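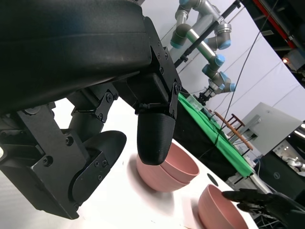

Kunddale Shared Kitchen, Tableware and Storage Working Group
Minutes, October meeting, 2:15 p.m.

Present: Angelica Dizon (chair), Odair Frota, Sharada Poojary, Themba Xaba (minutes)
Apologies: Ayodele Ajayi

1. Minutes of the previous meeting
Accepted with one correction. Under item 4, "shelf liner" should read "drawer liner."

2. Pink bowls
2.1 S. Poojary reported on the changeover from the mixed white bowls to the pink ones. The Brornlow order is complete at 128 bowls. Invoice total 672, paid from the equipment line.
2.2 Stacking. O. Frota noted that the pink bowls nest closely, with little of the lower rim exposed. This saves shelf height but makes a stack slow to separate when the bowls are put away damp. Two had to be left to soak apart last month.
2.3 Agreed: bowls to be air dried upside down on the rack before stacking. Maximum stack height set at 5. The label on the shelf edge to be changed to match.
2.4 T. Xaba asked whether bowls left out on the white tables between sittings should be stacked or left single. Discussion. A. Dizon preferred stacks, for wiping down. S. Poojary preferred single bowls at each place when the next sitting is within the hour. No decision. Carried to next meeting.
2.5 Marks. Gray scuffs reported inside several bowls, most likely from metal spoons. O. Frota to try baking soda paste on one bowl and compare with the Gounder cleaner already in stock.

3. Tables
3.1 White tabletops to be wiped before bowls are set out as well as after. Beet and turmeric stains remain on the table nearest the serving hatch.
3.2 Bestberg quoted for resurfacing two tables. The quote does not include moving them. A. Dizon to ask for a revised figure.

4. Shelving
4.1 Lower shelf in the dish store sags at the center. Plates moved to the floor-level unit for now. Bowls to stay on the middle shelf.
4.2 Old white bowls are boxed by the back door. A. Ajayi had offered, by note, to take them to the community hall. Accepted.

5. Budget
Balance on the equipment line is 3978 after the bowl invoice. No further tableware orders before the shelf is repaired.

6. Actions
Change shelf label: T. Xaba
Scuff test, one bowl: O. Frota
Revised table quote: A. Dizon
Collect boxed bowls: A. Ajayi
Price for replacement shelf board: S. Poojary

Meeting closed 3:05 p.m.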